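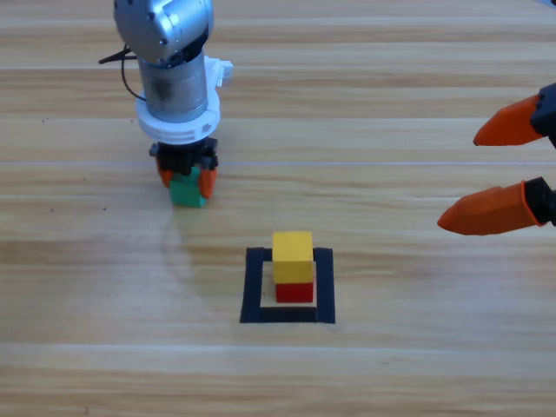 Home News Features Regions Archive Subscribe

The long work of keeping a town library open

Features | 14 comments | Share

When the Fostley Public Library closed its doors for structural repairs in December, the notice taped inside the front window stated that service would resume in 13 weeks. The building did not reopen for 28. In the interval, the library continued to lend books, host a tax clinic, run its preschool story hour and maintain the only public photocopier in the township. It did so from a former hardware store, two school portables and the back of a leased cube van.

The episode has since drawn the attention of library boards in several neighbouring municipalities, many of which operate from buildings of similar age and face similar repairs. What they have sought from Fostley is chiefly practical: how the collection was divided, what the leases cost, which services residents missed most, and which were missed less than staff had expected.

The building and its problem

The library occupies a two-storey brick structure on the main street, built as a grain merchant's office and converted to its present use after the merchant's heirs deeded it to the township. Its reading room, on the upper floor, was never designed to carry shelving. Successive boards were aware of the matter. An engineer's letter recommending that the heaviest stacks be moved to the ground floor had been on file for many years, and was acted upon in part: the encyclopaedias and bound newspapers came down, while adult fiction remained upstairs for want of anywhere else to put it.

The question became urgent when cracking was observed in the plaster of the ground-floor ceiling, directly below the fiction stacks. The township retained Daneshvar, a structural consultancy with experience in heritage buildings, to conduct an assessment. Its report found that three of the main joists had deflected beyond the permitted limit and that one bearing pocket in the east wall had deteriorated through long exposure to moisture. The consultants recommended that the upper floor be cleared without delay and that the public be excluded from the building until temporary shoring was in place.

The board accepted the recommendation the same evening. By the following noon the library was closed.

Dividing a collection

The head librarian, Shafiq Bhuiyan, had been in the position for less than two years. His first decision, and the one most often raised by visiting boards, was to decline an offer of free storage for the whole collection at a warehouse in the county seat. Books held there would have been safe, but they could have been retrieved only once a week.

"A library that tells people to come back in the spring has made a choice about who its readers are," Mr. Bhuiyan told the board at the time, according to the minutes. "Some of them will come back. The ones who needed us most are the ones I would expect to lose."

In place of the warehouse, the board approved a division of the collection according to use. Titles borrowed within the previous year were moved to the former hardware store, which the owner leased to the township on a month-to-month basis. Children's books went to the portables behind the elementary school. Local history material, including the bound newspapers and a set of hand-drawn drainage maps, was accepted by the county archives, where the temperature and humidity could be controlled. Everything else was boxed.

The boxing proved slower than planned. The catalogue recorded the shelf location of each item but not its physical dimensions, and early estimates of the number of cartons required were low. Staff also discovered that 1241 items listed as available could not be found on the shelves. Most were traced in the course of the move: misfiled, fallen behind radiators, or stored in a basement cupboard during an earlier renovation and never brought back up. The remainder were withdrawn from the catalogue. The board had deferred a full inventory on four occasions on grounds of cost, and it now had one.

A different kind of counter

The hardware store presented difficulties of its own. It had no accessible washroom until the township installed one, and its lighting had been arranged to illuminate paint displays. The long sales counter was retained as the circulation desk. Patrons who had known the store in its previous life tended to approach it as they always had, and staff reported being asked in the first weeks for furnace filters and cut keys.

Visits nonetheless rose. Monthly attendance at the temporary branch exceeded that of the main building in all but the first month of operation. The board attributes part of the increase to curiosity and part to parking, which is plentiful at the hardware store and scarce on the main street. Mr. Bhuiyan has also pointed to the absence of stairs. Under the old arrangement, a reader in search of a novel was obliged to climb to the second storey or ask a member of staff to do so. Under the temporary one, the novels stood 13 paces from the door.

We use cookies to improve your experience on this site. By continuing to browse you accept our cookie policy. Accept Manage preferences

The cube van was a later addition. It was leased after residents of Revska, a hamlet at the northern limit of the township, informed the board that the closure had coincided with a reduction in rural transit and that they could no longer reach any branch in daylight. The van made seven stops on its first circuit. It carried large-print titles, audiobooks, a modest selection of westerns and, after repeated requests, seed catalogues. It was not fitted with a heater in the cargo area, and service was suspended on the coldest days. The board has acknowledged that a heater ought to have been specified in the lease.

Costs and objections

Not all residents were in favour of these arrangements. At a public meeting held midway through the closure, several ratepayers questioned the cost of operating three temporary locations while paying for repairs to a fourth. Others asked why the upper floor could not simply be abandoned and the collection reduced to fit the ground floor. A written submission proposed that the township leave the old building altogether and join the regional system, which would have provided a kiosk for the collection of reserved items.

The board responded in writing to each submission. On the matter of cost, it noted that the leases had been funded from a reserve established for capital emergencies, and that the repairs themselves were eligible for a provincial heritage grant only if the building remained in public use. On the matter of reducing the collection, it agreed in principle. Boxes that had remained sealed throughout the closure were reviewed before being returned to the shelves, and a portion of their contents was offered for sale or donated.

The repair contract was awarded to Darkonus, a regional builder, following a tender. Work was delayed twice: first when the removal of the plaster exposed wiring that did not meet the current electrical code, and again when the replacement timber failed inspection at the mill. The second delay accounted for most of the overrun. New joists were installed alongside the old ones, which were left in place at the request of the heritage officer. The east wall was repointed, and the downspout responsible for the moisture – blocked, it was determined, at an elbow hidden behind the cornice – was replaced with one of larger gauge.

The return

The main building reopened with adult fiction on the ground floor and a quiet reading room above, furnished with tables and a small number of low shelves within the new load limit. The children's collection returned from the school in time for the summer reading program. The drainage maps remain with the county archives under a long-term agreement, and scanned copies may be consulted at the reference desk.

The van has been kept. Its lease was renewed for a further year, with a heater, and its route now includes the seniors' residence and the fairgrounds. The hardware store lease was allowed to lapse, although the board has asked the owner to notify the township before entering into any new tenancy. A petition to retain the store as a permanent second branch is to be considered with the next budget.

Mr. Bhuiyan has prepared a written account of the closure for distribution to other library boards. It runs to some length and includes the carton estimates, both original and revised, as well as the floor plan of the temporary branch and a copy of the van lease with the missing clause marked. Copies may be requested from the circulation desk during regular hours, or by mail. Boards planning a closure of their own are advised to allow several weeks for a reply during the summer months.

Share this article | 14 comments

Sign up for our newsletter and receive regional features in your inbox every month.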